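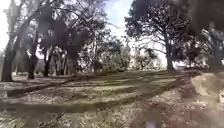
# Grounds and trees, inspection checklist, Wivoscombe park

December 2019. Filled in by Gerd Pfeiffer. Copy goes to the Fuchs office and to the school on the Olard side.

Marks: [x] in order, [!] work needed, [ ] not checked this time.

## 1. Trees near the building

- [x] Trunks stand firm, no fresh cracks at the base. I looked at each trunk from all sides.
- [!] Bare branches in the crowns. Between the leafy parts there are many thin branches without leaves. Part of this is normal in this season, but I could not decide from the ground which ones are dead. Please let the climber look at it.
- [x] Distance from branches to the wall of the building. Smallest distance I measured is 2 m. It was the same in June.
- [ ] Roots under the path. The path was covered with leaves when I came there.

## 2. Large broad tree on the lawn

- [x] Main trunk, no fungus found.
- [!] One long branch on the side of the path makes a noise when the wind moves it. I ask that no bench is put under this tree until it is checked. The bench with number 13 can wait in the store.
- [x] Label on the trunk is readable, tree number 184.

## 3. Open field

- [x] Holes and hollow places. I walked the field in lines, up and back. The ground is uneven, as always, but I found no hole where a foot can go in.
- [!] Dry leaves and small light pieces on the grass. They must be raked before the children use the field. I did not pick up every piece, so I can't say that all of it is leaves. Please use gloves and look for glass.
- [x] Grass cover. It is patchy, but no repair before spring. Seed is already ordered from Savus. 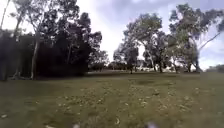 *Item 3: the open field, with pale dry leaves and small bits on the grass.*

## 4. Edge of the field

- [x] Tall trees on both sides of the gap, nothing hanging over the grass that looked broken to me.
- [!] Shaded strip under the dark trees. Children like to play there and it is hard to see them from the field. The low branches should be cut to the height of an adult. I have written this also in the last report and it was not done.
- [ ] Far end of the field. Not walked, it was getting late.

## 5. Costs and next steps

The climber asks 800 for one day, with removal of the wood. I think one day is enough for sections 1 and 2, if he starts early. Raking can be done by our own people.

Please sign under the open points when they are finished, and do not erase my marks. The two points not checked I will do at my next visit.

G. Pfeiffer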